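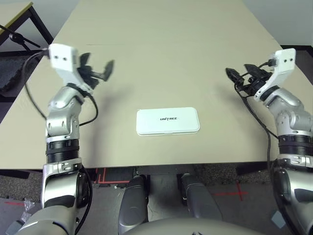

Karton weiß, Aufdruck UNITREE, Deckel nicht ganz bündig. Tisch vorn.

Ticket 815 – Deckel schließt nicht / Spalt umlaufend
Bereich: Packtisch, Greststead
Status: offen, wartet auf Lieferant
Priorität: mittel

Fehlerbild
Flache weiße Stülpschachtel, runde Ecken. Deckel sitzt drauf, zwischen Deckel und Boden bleibt eine dünne Fuge. Gemeldet Samstag von der Frühschicht. Soll laut Packanweisung bündig sein, sonst nimmt Stomlow die Ware nicht an.

Log

07:40 Gemeldet. Schachtel leer geprüft, Fuge auch leer da. Inhalt also nicht schuld.

08:05 Deckel um 180 Grad gedreht. Gleich. Ecken nachgedrückt, geht kurz zu, kommt wieder hoch.

08:20 Zweite Schachtel aus gleichem Stapel. Gleiches Problem, bisschen weniger. Dritte ok.

09:10 Charge geprüft: 231 Stück von Michailidis, im August gekommen, lagen seitdem hinten an der Außenwand. Feuchte dort 80 %. Vermutung: Pappe gequollen.

09:30 43 Stück rübergeholt zum Trocknen, flach gelegt, Deckel seperat. Bitte NICHT stapeln!!

11:45 Erste Stichprobe aus den getrockneten. Teils besser, teils nicht. Bei den schlechten ist innen an der Ecke ein Kleberest, Deckel läuft da auf. Mit Falzbein abgekratzt, danach schließt er.

12:15 Also zwei Ursachen: Feuchte + Kleber. Mail an Michailidis raus, Muster liegt bei.

13:50 Rückfrage von Flernedell ob Banderole drum reicht als Übergang. Von uns aus ja, muss Stomlow freigeben. Noch keine Antwort.

Workaround bis auf weiteres
- Deckel abnehmen, Innenecken mit dem Finger abfahren
- Kleberest weg, Falzbein liegt in der Schublade
- Deckel gerade von oben aufsetzen, nicht erst eine Seite
- Fuge immer noch da: aussortieren, roter Zettel, Nicht versenden
- kein Klebeband auf den Deckel, reißt die Oberfläche mit ab

Offen
Rest der Charge umlagern, weg von der Außenwand. Ersatz bei Michailidis anfragen wenn bis Schichtende nix kommt. Maß Deckel innen / Boden außen noch nachtragen, Messchieber war nicht auffindbar.

Nachtrag 15:30: Freigabe Banderole da, aber nur für Flernedell. Rest wie oben. Ticket bleibt offen.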